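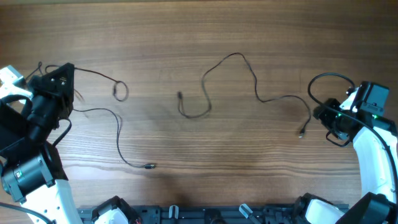 Stakura will open a cable collection point at its Malinowski shop in December. Households can bring in old leads for sorting, and thin black cables with small metallic connectors are typical of what is handled. The service is free for up to 5 kg.

"Most drawers have a few of these," said manager Halina Sobczak. "Bring them as they are – we'll untangle them."

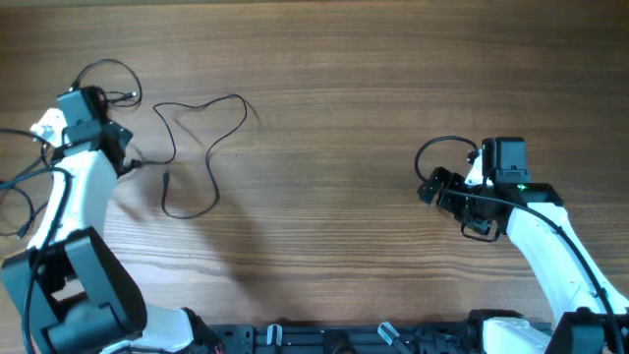

*A long black cable lying loosely on the table.*

Contact: Mihret Adugna, Stakura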